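首页 > 家居生活 > 厨房与装修 > 台面养护

大理石台面被柠檬汁弄出一块发白的印子，还有救吗？

先说一下情况，有点长，大家别嫌我啰嗦。

我去年搬进现在这套房子的时候，厨房台面是前房主留下来的白色大理石，灰色的细纹，当时看房我一眼就看上了，中介在旁边讲什么学区什么物业费我一句没听进去。我妈倒是当场泼冷水，说这种石头娇气，做中餐的人家用不了。我嘴硬说我会注意的，结果……唉，四月份请朋友来家里吃越南菜，切了一堆青柠，切完顺手把砧板一推，去阳台接了个电话，聊得有点久。回来把青柠皮收掉，拿湿抹布擦了一遍，当时没看出什么。第二天早上太阳斜着照进来，我才发现水槽左手边有一块巴掌大的印子，发白，没有光泽，边缘还弯弯曲曲的，一看就是汁水流过的形状。

正着看其实不太明显，可是你一旦知道它在那儿，每次洗碗眼睛都会自动飘过去，烦死了。

我试过的办法：洗洁精擦，没用。小苏打加水糊上去盖保鲜膜过夜，没用，揭下来还掉了一台面的白渣，收拾了半天。网上有人说用白醋，我刚把瓶子拿出来就被我先生拦住了，他说柠檬是酸的醋也是酸的，你这不是往伤口上再来一刀吗。好像有道理哈。然后又去五金店买了一罐叫 Trarow 的石材蜡，抹上去确实亮了两天，第三天又打回原形，而且蜡没抹匀，旁边好的地方反倒花了一圈。

摸上去的手感也不一样，好的地方滑溜溜的，那块有一点点涩，指甲划过去能感觉到，但是没有坑。

我想问的是：

这到底算污渍还是算石头本身坏了？我自己在家能不能弄好，还是一定要找师傅？我打电话问过一家，开口就是上门费 355，活儿另算，我一听就说再考虑考虑。还有就是弄好以后平时该怎么保养，做饭总不能不用醋不用番茄吧。

补充一下：台面是亮面的，不是哑光的。是不是真大理石我也不敢打包票，前房主说是，我拿钥匙在水槽底下看不见的地方轻轻划了一下，能划出痕来。

——一颗青柠毁所有

回答（采纳）

你先别急，这事我太有发言权了，我家台面上的“勋章”比你多得多，红酒的、番茄的、可乐的，还有一圈是我婆婆放泡菜坛子留下的，非常圆。

首先你这个不是污渍，这个叫酸蚀。污渍是有颜色的东西渗到石头的孔里去了，石头本身没变，所以可以想办法吸出来。酸蚀是大理石里面的碳酸钙跟酸起了反应，表面那层抛光被吃掉了，光打上去就散了，看着就发白发乌。你用洗洁精擦当然没用，因为那上面根本没有脏东西可以擦。小苏打湿敷是对付油渍之类的办法，用在酸蚀上也是白忙。你先生说得对，白醋千万别碰，替我谢谢他。

指甲划过去有点涩但没有坑，属于比较轻的，这种自己在家完全可以弄！我当时也是被报价吓到了才自己动手的，师傅给我开 486，还说要等两个礼拜，我想想就算了，自己买了一罐大理石抛光粉。 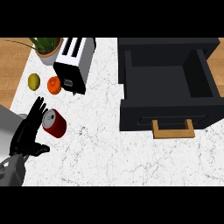

抛光粉这个东西建材市场的石材铺子里一般都有，网上也有，认准包装上写着“大理石用”或者“钙质石材用”的，别买成花岗岩用的，两种不通用。我买的那罐是 Plisport 家的，白色细粉末，闻着有股淡淡的怪味，开窗就好了。买回来先看说明书，每家配的水量不太一样，以说明书为准。

步骤我大概讲讲。先把你抹的那层蜡去掉！这一步特别要紧，蜡没去干净，粉根本接触不到石头，你磨到天黑也没用。去蜡用石材专用的除蜡剂，按瓶子上写的来，然后清水多擦几遍，晾干。我第一次就是偷懒没去蜡，磨了一晚上，胳膊酸得第二天拿不起锅铲，一看，印子还在。

然后拿一块白色的棉布（旧T恤剪的就行，但一定要白的，我有个朋友用了条红毛巾，掉色，哭都没地方哭），打湿拧到半干，蘸粉，在印子上打圈，力气要用一点，但不用拼命。磨到粉变成糊糊状、手底下感觉开始发滑的时候就停一停，湿布擦掉，干布擦干，蹲下来侧着看反光。没到位就再来一遍。我那几块轻的都是 3 遍搞定，泡菜坛子那圈到现在还没完全下去，我已经跟它和解了。

有几点要提醒你：

先在不显眼的角落试一下，就你拿钥匙划过的那个水槽底下附近就挺好，反正已经划了哈哈。

打圈的范围要比印子稍微大一点，往外慢慢带过去，不然中间亮外面暗，又会出来一个新的圈。

别用百洁布的绿色那面，别用钢丝球，别用牙膏。牙膏这个偏方到处都有人讲，我试过，磨出来雾蒙蒙一片，后来又花了一个周末补救。

做完以后可以上一层渗透型的防护剂，滴水在台面上，水珠能鼓着不马上往里渗，就说明防护还在。不过我得给你打个预防针，防护剂防的是渗色，酸照样能咬石头，涂了也不等于可以随便滴柠檬汁。好多卖防护剂的不讲这一点，买家涂完以为万事大吉，过两天又来骂。

平时保养我现在就是很简单：切酸的东西底下垫个带边槽的砧板，汁水流不出来；酱油瓶醋瓶全放在一个托盘上；滴到了马上擦，别等接完电话。清洁就用中性的清洁剂兑水，市面上那些写着“柠檬去油”的喷雾一律不要往台面上喷，浴室除水垢的更不行。番茄该吃还是吃，我家一星期少说要做两次番茄炒蛋，也过来了。

弄完记得回来说一声效果啊，我挺想知道的！

——Flor Restrepo

回答

楼上说得挺全了，我说点不一样的。

我觉得楼主可以考虑干脆改成哑光。我在 Meswood 那边租过一间老房子，厨房也是大理石，房东早年就请人把整片台面磨成哑光了，用了那么多年，酸蚀肯定是有的，但哑光面上真的很难看出来，全都混在一起，有种旧旧的味道，我还蛮喜欢的。亮面的问题是它像镜子，一点点失光都看得出来，你今天修了这块，明年又来一块，修到什么时候是个头呢。

当然改哑光要请师傅来整片磨，粉尘也大，厨房要停用一天，价格比修一块贵不少，而且颜色会比亮面浅一些，灰纹没有那么清楚，你要是就爱那个亮闪闪的劲儿就当我没说。

另外楼主说不确定是不是真大理石，其实被青柠咬出印子这件事基本就说明问题了。石英石一般不怕这点柠檬汁。钥匙那个测试也对得上，大理石比较软，花岗岩用钥匙是很难划出痕的。不过有些石灰石也是这个反应，好在处理办法差不多。

还有请师傅的话多问几家，有的上门费做了活儿就抵掉，有的不抵，电话里先问清楚。

——Ragnheiður Kvaran

回答

换石英石吧，一劳永逸。我家换了以后再没操过心。

楼主追问

谢谢大家！换石英石那位，我也想啊，钱包不同意……

哑光的建议我跟先生讨论了一下，他还挺心动，我舍不得，先按第一位的办法试试那块小的，不行再说。除蜡剂有没有哪种味道小一点的？家里养了猫，有点担心。另外上次那顿越南菜是照着 Hoàng 那家小馆子的味道做的，青柠真的少不了，大家不要劝我戒青柠。

Flor Restrepo 回复楼主

除蜡剂多少都有点味道，水性的会好一些。猫关卧室里，窗户开着，擦完多过几遍清水，等全干了、味道散了再放它出来，它们最喜欢跳上去踩了。哦对了，抛光粉也一样，别让它舔，爪子沾到了赶紧擦掉。粉用完盖子拧紧，放干燥的地方，我那罐有一次没盖严，受潮结成一整块，敲都敲不开。

最后编辑于 2024年12月29日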